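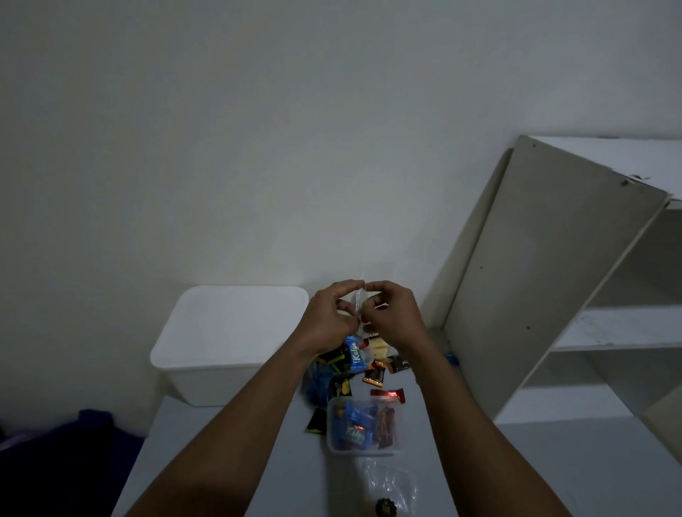

看人怎样对付一只透明小袋:Flulluva方法让机器人从双手的"接触节拍"里学会处理薄膜包装

Witkowska机器人研究所与Uvum公司联合发布研究结果,配套标注工具和部分数据将向学术界开放

透明塑料袋让做机器人操作的人头疼了很多年。它没有固定形状,几乎没有颜色,灯光一照只剩几道白色的反光,手指稍微一动,整个轮廓又换了样子。Witkowska机器人研究所今天公布的一项新方法,在这个老问题上迈出了让团队非常兴奋的一步:机器人不再需要先把袋子的每一处边缘看清楚,它可以先学会看手。

这套方法名为Flulluva,由研究所的双手操作小组与Uvum公司共同完成。它以第一人称视角的人类示范为学习材料,从中提取两只手与物体之间"何时接触、谁在固定、谁在用力"的时间结构,再把这种结构转换成双臂机器人可以执行的动作计划。示范内容全部是日常的小件整理:糖果、小盒子、盖子、薄膜袋,摆在一张窄窄的白色桌面上,由人用一双光着的手去做。 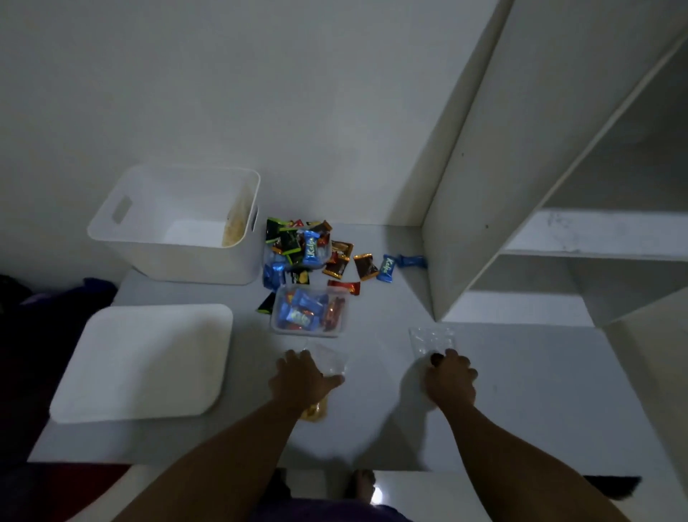

文/Marlene Hagedorn
Witkowska机器人研究所新闻办公室 · Stedmont · 2023年2月27日

"我们一开始走的是另一条路,"项目负责人Anneliese Sauerland说,"大家花了很长时间想把透明袋子分割得更准,模型越做越大,换一盏灯就又不行了。后来Uyên把同一段示范放慢了反复看,她说你们别盯着袋子,看左手。左手停住的那一刻,右手才开始动。我们当天下午就把白板擦了重写。"

Uyên Mạc所说的"停住",后来成了整个方法的核心。研究小组把它叫作接触节拍:在双手操作中,一只手由运动转为稳定,往往意味着它开始承担固定的任务,另一只手随后才进入精细动作。两只手用指尖一起捏住一只小袋时是一种节拍;一只手握着透明容器、另一只手压在起皱的塑料膜上时,又是另一种。节拍的类型并不多,却在完全不同的物品之间反复出现,人们整理糖果时用的节拍,换成螺丝、药片或者纽扣也大多成立。

Flulluva的训练分两个阶段。第一阶段使用3000段第一人称示范,模型只需要预测双手接下来会进入哪一种接触状态,不需要任何人工标签。第二阶段使用其中的597段,由标注员逐段写明每只手的角色,例如"固定""牵引""按压""释放",并标出角色互换的时刻。两个阶段得到的表示随后与机器人自身的关节和力觉数据对齐,生成双臂动作计划。

值得一提的是,第二阶段的标注比团队预想的轻松得多。标注员不必在画面里勾勒透明薄膜的轮廓,只要判断手在做什么,而人看别人的手,判断起来又快又一致。Rüdiger Petersen负责标注流程,他在内部报告里写道,意见分歧主要集中在"轻触"和"按压"之间,小组最后的处理办法是保留两种答案,让模型自己学会那里存在模糊地带。

在对照实验中,研究人员让同一台双臂机器人完成同一项任务:拿起一只薄膜袋,找到袋口,撑开,放入一颗独立包装的糖果,再把袋子放回桌面。原有的方法以物体分割为基础,试验100次;Flulluva同样试验100次,灯光、桌面和袋子的批次保持一致。采用新方法后,机器人完整走完全部步骤的次数达到原有方法的两倍以上。改善最明显的环节是撑开袋口,也就是过去失败最集中的地方。

更让小组高兴的是失败的样子也变了。原有方法出错时,机械手常常在空气中合拢,然后继续执行后面的动作,好像袋子真的在手里。使用Flulluva的机器人则更容易察觉"固定"这一步没有成立,于是停下来,重新抓取。这种重试没有被单独编写进程序,它来自示范:人在整理东西时,也常常把没捏住的袋子放下,再捏一次。

"第一次看到它自己退回去重来,控制室里有人叫出了声,"Angus Sutherland说,他是Uvum公司派驻项目的工程师,"我在产线上调过很多年机械手,最怕的就是它错了还很自信。一个知道自己没抓住的机器人,你愿意跟它共事。"

为什么选糖果?小组的考虑很实际。单颗包装的糖果体积小,表面反光,颜色各异,两端常有压褶,混成一堆时彼此遮挡,几乎把小件操作的麻烦凑齐了。它们又便宜,掉在地上也不会坏。示范桌上的物品没有经过刻意排列,糖果散落在桌面上,也装在敞口的透明小盒里,旁边就是白色的储物盒和开放式搁架,跟普通人家里收拾东西时差不多。团队认为,这种略显杂乱的环境对训练很有帮助,因为模型必须学会在一堆鲜艳的包装纸中间跟住一双手和一层几乎看不见的薄膜。

示范者也没有拿到动作脚本。他们只被告知要整理什么,至于先拿哪一颗、用哪只手按住袋子、要不要把容器挪近一些,全凭习惯。Sauerland坚持保留这些差异。早期有人提议统一动作以便比较,试了几段之后,手部动作变得僵硬,双手之间的时间关系也跟着失真,小组很快放弃了这个想法。

Flulluva目前还有清楚的边界。它对两只手都在视野内的动作效果最好,一旦前臂挡住了手指,预测就会变得不稳定。极薄的保鲜膜、带静电的包装以及需要撕开的封口,都没有包括在这次的实验里。机器人完成整套动作所花的时间也仍然比人长得多,研究人员在论文中单独用一节讨论了速度问题,并给出了几段失败案例的逐步分析,希望其他实验室能在此基础上继续推进。

针对遮挡,Uyên Mạc已经着手下一步工作。她打算在机械手的指尖加入更密集的触觉信号,让视觉看不到的那一段由触觉来补上。初步的台架测试正在进行,小组计划在12月的年度开放日上现场演示,参观者届时可以亲手打乱桌上的糖果,看机器人怎样应付。(听说研究所里已经有人在练习怎样摆得更刁钻!)

Uvum公司方面,Flulluva的首批试用会放在小批量混合包装的环节。这类工作品种多、批次小,传统的专用设备换型成本高,眼下大多仍由人手完成。Sutherland表示,公司会先在Stedmont的试验车间观察机器人连续运行时的表现,再决定后续安排,现阶段没有产品发布计划。

597段带有双手角色标注的示范、标注工具的源代码,以及两组各100次对照试验的完整记录,将提供给高校和非营利研究机构使用。示范者均已同意将录像用于研究,资料中不包含其姓名和其他个人信息。申请者需提交一份简短的用途说明,由研究所数据办公室审核。

"如果有人拿这批数据做出了比我们更好的东西,请一定写信来,"Sauerland说,"最好附上录像,我们组里所有人都会围过来看的。"

关于Witkowska机器人研究所
Witkowska机器人研究所位于Stedmont,主要研究双手操作、触觉感知以及从人类示范中学习的方法。研究所与制造、物流和康复领域的机构保持合作,并面向中学生开设机器人实践课程。

关于Uvum
Uvum从事柔性抓取与小件包装自动化设备的研发,是Flulluva项目的工程合作方,负责机械手硬件和试验车间的运行支持。

媒体联系
Marlene Hagedorn,Witkowska机器人研究所新闻办公室
如需采访研究人员或索取论文全文,请与新闻办公室联系。

分享 46 | 评论 8

相关新闻
· 指尖上的触觉:Witkowska研究所新一代传感手套进入测试
· Uvum与Stedmont试验车间续签合作协议
· 年度开放日开始征集现场演示项目
· Rüdiger Petersen谈标注工作:允许答案模糊
· 中学生机器人实践课程春季班报名通知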